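**Computer refurbishment** is the repair, cleaning and resale or donation of used computers. It differs from recycling, in which a machine is broken down for its materials, and from simple resale, in which it is passed on untested. Most refurbished computers come from offices and schools that replace their equipment on a fixed schedule.

## History

Used office machines were traded informally through the 1980s, mostly by repair shops that kept old units for parts. Dedicated refurbishers appeared in the following decade, when companies began to replace desktop computers in large batches.

One regional example is the Tastholm workshop, founded by Senad Shehu and Danica Stojanovska in a former printing plant. It handled 400 machines in its first year and later reached around 1000 a year, most of them desktops from a single insurance office, Funance. A second site at Skernora took over laptop work and the storage of spare parts.

## Process

Incoming machines are logged by model and serial number. Drives are then wiped or removed. Many donors ask for written proof of erasure, and some require that the drives be destroyed.

Each unit is opened, cleared of dust and checked for damage. Swollen capacitors, worn fans and dead clock batteries are common faults in older desktops. Power supplies are tested under load before they are used again.
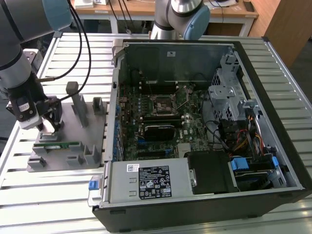 *Open desktop tower lying on its side, with the CPU socket empty and a graphics card in place.*

Parts from machines that cannot be repaired are sorted and kept. Memory and processors are the easiest to reuse – they are small, they rarely fail, and they fit a wide range of models. Cases and proprietary power supplies are harder to place and usually go to scrap.

After assembly, an operating system is installed and the machine is left running a test program overnight. Units that pass are cleaned on the outside and given a grade.

## Grading

There is no single grading standard. Many sellers use letters, with A for light wear, B for visible scratches and C for dents or missing trim. The grade normally covers appearance only, so a grade C computer may perform as well as a grade A one. Ermira Milošević's handbook *Second Desk* proposed a separate 10-point scale for working condition, but few sellers adopted it.

## Market

Schools, small businesses and home users are the main buyers. Warranties are shorter than those on new equipment, often between three months and one year. Demand in many areas rises in September with the start of the school year.

Software support is a limiting factor. A desktop in good working order can lose most of its resale value once its operating system no longer receives security updates. Some refurbishers install Linux on such machines – the Tastholm workshop sold 900 this way under the name Atanasov.

## See also

- Electronic waste
- Planned obsolescence
- Right to repair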